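Evening, March

Okay, gripper day number two, and I am tired in that good way where your feet hurt but your head won't stop. Writing this down before I lose it all.

So the plan was to put the Codik fingers up against the Tremblay ones on laundry, same basket, same clothes, same spot for the arm. I figured it'd take a morning. Ha. The morning went to the controller, which kept dropping out on me every time I started a run (error 201, over and over, and the manual's entry for 201 is one line long and tells you to restart). I restarted it. I restarted it again. Then I swapped the network cable for the spare from the Clirnport box and it behaved for the rest of the day, so I guess I owe that ugly cable an apology.

Codik first. Those are the skinny fingers with the ridged pads, and I really wanted to love them because they slide down between layers so nicely. They do great on T-shirts! They pinch up one layer, usually the one I asked for, and off we go. But anything stretchy creeps out of them. I watched a pair of leggings ooze away in slow motion on the way up and I swear I said "no no no" out loud to an empty house.

Tremblay after lunch. Wider pads, softer, and they hang on like crazy. Jeans, hoodie, the leggings, all fine. What they can't do is be picky – go in for one sock and you come up with a sock, a sleeve and half a pillowcase. I tried dropping the force in steps and that helped a bit, but under 200 on the slider (I still don't know what unit that slider thinks it's in) they just pat the cloth and leave. So now I've got one set that's fussy and one that's greedy, and I'd like a third set that's neither, thanks.

The black things are the worst for both, and I think that's the camera more than the fingers. The Vellness depth camera goes blotchy on dark cloth, and when black sits on black it gives me basically one big hole. I bumped the exposure up and got some of it back. Tomorrow I want to try it lower down and closer in, even if it means moving the tripod for the hundredth time.

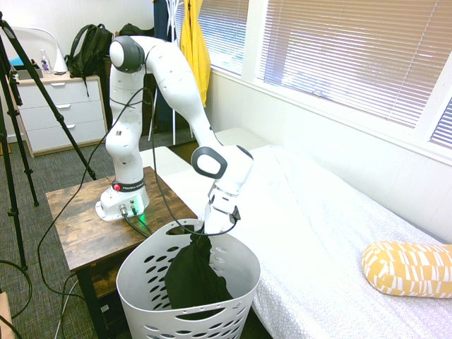

Franka with something black, hanging over the hamper.

Log folder is up to 2536 files, most of them junk from the 201 mess, and I need to clear those out before I fool myself with them. I also want to redo 5 of the Codik runs where I'd left the speed too high. Not fair to compare those with the slow ones.

My gut says Tremblay for the big stuff, but I'm not ready to give up on the skinny ones yet. Maybe a strip of silicone on the pads? I've got a sheet of it in the kitchen drawer, I think, under the takeout menus.

Bed. Blinds up early tomorrow so I can see what daylight does to the depth picture.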